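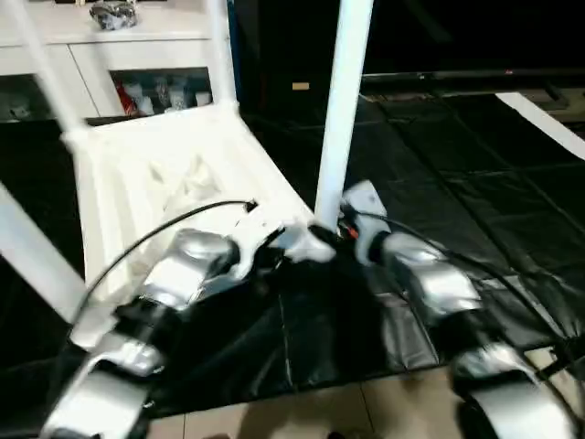

Jernport Household Notes, Issue 42, page 5

How to clean white plastic garden chairs (and which tricks to skip)

Every June the same advice comes around again. Rub the chair with toothpaste. Leave it under a paste of baking soda overnight. Throw it in the pool. I have tried most of these on a set of cheap white chairs that live outside all year, and I have my doubts about nearly all of them. What follows is the method I keep going back to, along with some notes on things I no longer bother with.

What you need

A bucket of warm water
Plain dish soap
A soft brush, plus an old toothbrush for grooves
White vinegar in a spray bottle
A hose
Two old towels

You may have seen special "patio restorer" sprays for sale. Read the back before you pay. If the label won't tell you what is in the bottle, I would leave it on the shelf. The one I bought had a picture of a gleaming chair on the front and cleaned about as well as the dish soap.

Step 1. Rinse first

Turn the chair upside down and hose off the underside before anything else. Spiders and dried mud collect under the seat and where the legs join it. If you start on the top, you will wash all of that out later onto a surface you already scrubbed.

Step 2. Wash with soap

Put a good squirt of soap in the bucket. Work on the legs and underside, then flip the chair and do the back and seat. On a ribbed seat, brush along the grooves. Going across them looks busy but mostly skips over the dirt at the bottom. Use the toothbrush for whatever is left.

Most chairs are done at this point. People tend to reach for something stronger too early, when a second bucket of clean soapy water would have done it.

Step 3. Deal with green and black spots

Spray the spots with straight vinegar and leave it for 20 minutes in the shade. Brush again and rinse. Vinegar works fairly well on green film. On black specks that have settled into old, rough plastic it does much less, whatever you may have read.

Bleach will often shift what vinegar won't. If you use it, follow the directions on the bottle, wear gloves, work outdoors and keep it well away from the lawn. Rinse off every trace of vinegar first. Never mix the two, and never use both from the same bucket, as together they give off a dangerous gas.

Step 4. Rinse and dry

Hose the chair down until the water runs clear, then towel it off. Air drying is fine if you don't care about water marks. I didn't until I had hard water.

What about yellowing?

Sorry, but I don't believe in most of the cures. Yellowing from years of sun is a change in the plastic itself. Scrubbing takes off the dirt sitting on top of it, and the chair looks better for that reason, so the toothpaste gets the credit. Paint made for plastic is the only thing that has given me a white chair again. It lasted 3 summers before it began to flake at the front of the seat.

Do not use

Steel wool or the rough green side of a sponge. The scratches hold dirt, and the chair gets grubby faster every year after that.

A pressure washer held close. Some people swear by it. It can also chew up old plastic, and you won't know which kind you have until it is too late. If you must, stand well back and use the wide spray.

Car wax on the seat. Yes, it shines. It is also slippery, and I have no wish to see a guest slide off onto the patio. On the legs and the outside of the back it does no harm, though I can't say it keeps the dirt away either.

Before you put them away

Press down on each seat with your hands and look closely at the legs. Fine cracks where a leg meets the seat mean the chair is finished, however clean it is. Tape and glue won't make it safe to sit on. Check the underside for a recycling number and ask your local center whether they take it, as many don't.

Stack the good ones somewhere dry with a sheet over the top. The fitted covers are nice if you already own one.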